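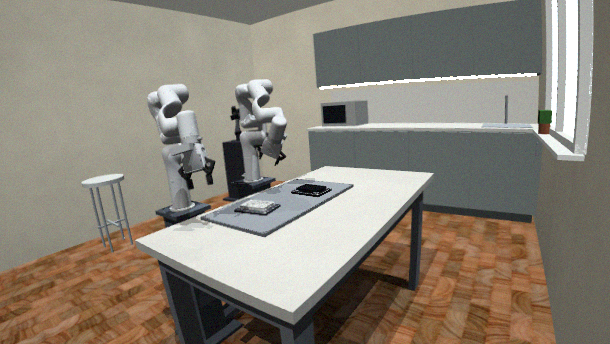 Kenna MacRitchie wrote in to ask whether she can join the Saturday supper swap if she only ever cooks for one. Yes, please do! Half of us do. You bring four portions of one dish in tubs, and you go home with four portions of other people's. That's the whole thing really.

What is the supper swap, then?

I started it in Arkstead because I was sick of eating the same chilli from Monday to Thursday (I can't cook a small chilli, I've tried). We meet at 11 in the morning, put everything out, have a natter and pick.

Do I have to be a good cook?

No! I once brought a lentil bake you could have tiled a roof with and people still took it home. If it's cooked through and you'd eat it yourself, bring it.

What do I put on the label?

Name of the dish, the day you made it, everything that's in it, and whether it's been frozen already. Please write out the stock cube ingredients too, as celery hides in those. Biro smudges on a cold lid, so use masking tape and a marker.

Can I bring rice dishes?

You can, but cool the rice quickly, get it in the fridge within the hour and bring it in a cool bag. I usually bring the curry and let people boil their own.
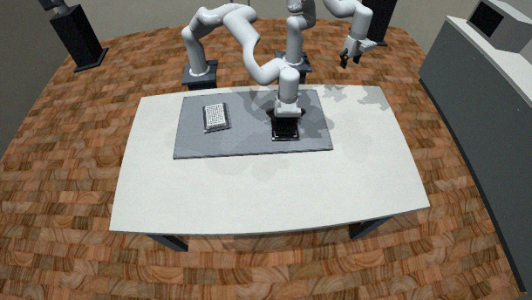 How much does it cost?

Nothing, apart from your ingredients. Tubs get swapped along with the food, so don't bring your gran's best ones. I lost a lovely blue one that way and I'm still looking for it.

What if nobody wants mine?

Then you take it home and you've got dinner sorted. It does happen, mostly with fish pie, which I think is a crying shame.

Can I send someone in my place?

Of course, just give them your list of things you can't eat. Last May my neighbour picked for me and I came away with four tubs of beetroot soup. 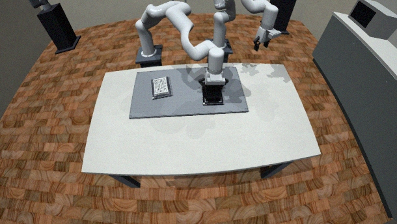 Archie Chisholm reckons soup ought to count as half a portion, seeing as he's hungry again by nine. I've got some sympathy, but we're keeping it simple: a tub is a tub. Put some barley in it, Archie, or have it with a good thick slice of toast.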